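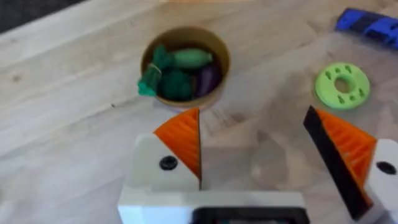 Slide 1. Opening

Good afternoon, thank you for coming. My name is Kavitha Acharya. I will speak for fifteen minutes about our visit to the open day at Mottram in April, then Lavanya Pillai will take the questions on cost.

(Wait for people at the back to sit.)

Slide 2. Who went and why

Four of us went: Lavanya, Manikandan Pillai, Sumaiya Liyanage and me. Lavanya and Manikandan are not related, people always ask. Our packing room at Briltex sends out 600 mixed boxes in one shift. We wanted to see if a small arm can do a part of the picking, with goods that are soft or have no regular shape.

Slide 3. The morning

Short slide. We arrived at 9:30. There was a welcome by Nithin Annamalai, who leads the demonstration room, and a safety talk. Visitors stay behind the yellow line when an arm is moving. Say that the safety talk was good and that we should copy the one-page sheet they gave us.

Slide 4. The table

Let the audience look first. Then say:

The demonstration used toy vegetables in a round cardboard bowl. There is a purple eggplant, a light green one shaped like a cucumber, and a green bundle tied with a string, which hangs over the rim. They lie close together, and for a gripper this closeness is the difficult part. A single object on an open table is much easier.

Please look also at the finger pads, the orange ones. They have fine ridges. I asked Nithin if we could order pads in other shapes for our own goods, and he said yes, but each shape must be tested again from zero.

(If somebody asks about the green disc on the right: I did not write down what it was used for.)

Slide 5. How the arm is taught

In the Mottram room a person guides the arm through the task many times, and the wrist camera records every attempt. For the bowl task they collected 1000 attempts. Sumaiya asked how many would be enough for a new object. The answer was 200 as a first try, if the object is similar to one the arm already knows.

Explain "attempt" slowly here. It is one complete movement, from the start position to the release. Bad attempts are also kept, with a mark.

Slide 6. Our turn

Visitors could guide the arm for ten minutes each. Manikandan was the best of us. I was too fast and I dropped the eggplant two times. What I learned is that you must watch the camera picture on the screen and not your own hand. From the wrist, the distance to the bowl is hard to judge.

(Do not stay long on this slide. Last time I practiced, it took four minutes.)

Slide 7. What we did not see

We did not see wet goods, glass, or anything in plastic film. The software is called Zikell and it runs on their computer in the room. We do not know yet if it can talk to our Pilitz order system. Nithin promised to send a document. I will write to him again.

Slide 8. What we propose

A trial with one table, for dry goods only, in the small room next to packing. Sumaiya will choose the five products. We do not ask for money today, only for the room and for two people, two afternoons each week.

Slide 9. Questions

Give the word to Lavanya. The price sheet is in her folder.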